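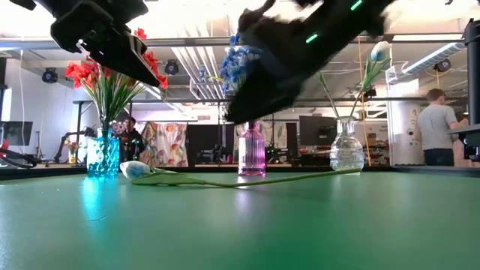
Photo: posted by dual_arm_dan, 6 April 2021

Budgeting a second bimanual cell: grippers or spares first?

dual_arm_dan
We have 1,947 dollars left in the equipment line and it has to be committed by May. Current task is flower arranging: artificial stems into glass vases, two arms, green tabletop. Options are the Posley finger set (800 per pair) or a spares kit from Parkard for the grippers we already run. The second cell itself goes into next year's request. Which would you buy first?

torque_limit
Spares. A cell that is down for 24 days waiting on a finger linkage costs more than a finger set saves. Check lead times before you check prices.

kestrel88
Disagree. Spares protect uptime on a task, and you haven't said whether the task works. Slim stems and narrow necks are a fingertip problem. There's a tulip lying on the table in your photo. What is your drop rate?

dual_arm_dan
Not tracked separately. We log completed vases only.

kestrel88
Then log drops for a week before spending anything. If most of them happen at the grasp, buy fingers. If they happen at insertion, fingers won't help much.

mwb_fixtures
Neither. Look at the table surface. I can see the turquoise vase reflected in it. We had the same trouble with depth readings near the base of glassware until we changed to a flat mat from Wegener. Cheap line item, and the clear ribbed vase will be your worst case whatever fingers you use.

torque_limit
The mat is fine but it doesn't need a thread. It comes out of consumables.

mwb_fixtures
Depends on the site. Ours counts anything fastened to the table as equipment.

dual_arm_dan
Same here, unfortunately. Has anyone dealt with Eltarora for service contracts? They quoted one covering both arms.

kestrel88
Yes. Read the exclusions. Ours left out fingertips and cables, the 2 parts we replace most.

dual_arm_dan
OK. Mat now, drop log starts tomorrow, fingers or spares decided on the log. Will post the split.

torque_limit
Still say spares.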